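Comparing two hand-held grippers before a recording day

This page covers the check we run when two hand-held grippers are going to be used as a pair, or when one has come back from repair and you want to know if it still matches the other. It takes 35 minutes once you have done it a few times. Greer Morrison wrote the first version and Cengiz Dursun added the parts on the fingers.

What you need

Two grippers, charged
The calibration card from the Limden kit
A soft cloth for the lenses
A small screwdriver
A few things to pick up. We use a sock, a spoon and a folded towel

You do not need a lab bench. A bedroom or kitchen is better, as long as it has one window and enough floor to step back.

Step 1. Label and log

Read the code on each gripper and write it in the log before you do anything else. If you swap hands later you will want to know which unit was which. Do not go by left and right, people mix them up.

Step 2. Check the fingers

Close each gripper slowly with nothing in it. The tips should meet along their full width. If one side touches first, open the jaw, loosen the finger screws half a turn, press the finger flat and tighten again.

Now hold the folded towel and pull on it with your free hand. Do the same with the other gripper. You are looking for a difference between the two, so use the same fold and the same pull. A finger that slips early is usually dirty. Wipe it and try again before you replace it.

Step 3. Clean and check the lenses

Wipe each lens with the dry cloth. Start a short recording, hold the calibration card at arm's length and move it slowly from side to side. Play it back. Edges that look soft on one unit and sharp on the other mean a smear or a loose lens. A loose lens goes back to Akbulut for service – do not try to glue it.

Step 4. Match the exposure

Stand with your back to the window and record the far wall for six seconds with each unit. Turn around and record the window the same way. Compare the clips side by side. The wall should have the same color in both. If one is darker, reset exposure to the default in Heneo and record again. Amra Pavlović found that most mismatches went away after the reset.

Step 5. Point one gripper at the other

Start recording on the first unit and hold the second one out in front of it, at the height you would normally work. Open and close the jaw a few times. Play the clip back and check that you can follow the jaw through the whole movement, even against a bright window. 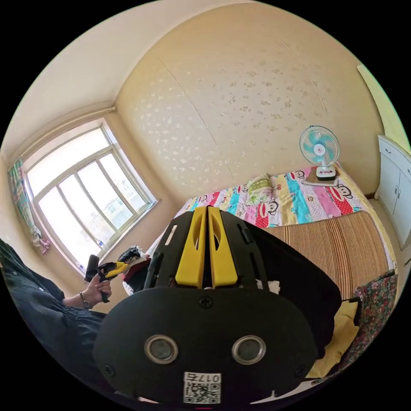

Step 6. Do three short tasks

Pick up the sock, the spoon and the towel in turn, first with one gripper and then with the other. Use the same hand for both. Note any drop, any missed grasp, and anything that felt stiff. Zerrin Türkmen also writes down how tired her wrist is, and that has been useful when choosing between handles.

Step 7. Save and name the clips

Put the unit code first in the file name, then the step number. Copy everything off both units before you charge them. If the two still differ after step 6, send the log and the clips to Elif Naz Avcı and keep the pair out of use until she replies.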